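Toy basket morning comes back to Pellumwood hall

Families in Candadberg will be glad to hear that the toy basket morning is back at the Pellumwood hall this Saturday, and after the long gap over the winter there are plenty of children (and a fair few grandparents, too) who have been asking when they could come in again. Doors open at nine, and there is tea for anyone who would like to sit down for a bit. 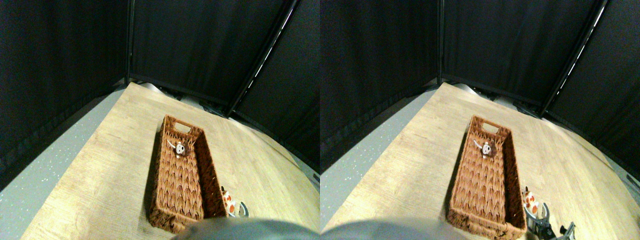
Borrowing works just as it did before, so you pick out the toys you like, carry them to the desk and bring them home for three weeks. Small animals are always the first to go, and one with a white face and a dark brown body was in a reddish-brown woven basket on the table while the shelves were being put in order. The whole collection now stands at 317 toys, which is a lovely number for a town our size, and 60 of them came from households on Ahuja Street alone!

The long pale wooden tables will be staying in the hall through June, so there is room to spread things out and have a good look before you choose. 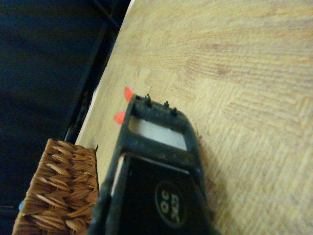 Renu Singhal would like to see the baskets sorted by age, with the things for the very smallest ones kept down low where they can reach them, and she wondered whether the morning could run until one o'clock for parents who work early shifts. The hall has said yes to the later closing. Returns can be left at the side door any evening before six.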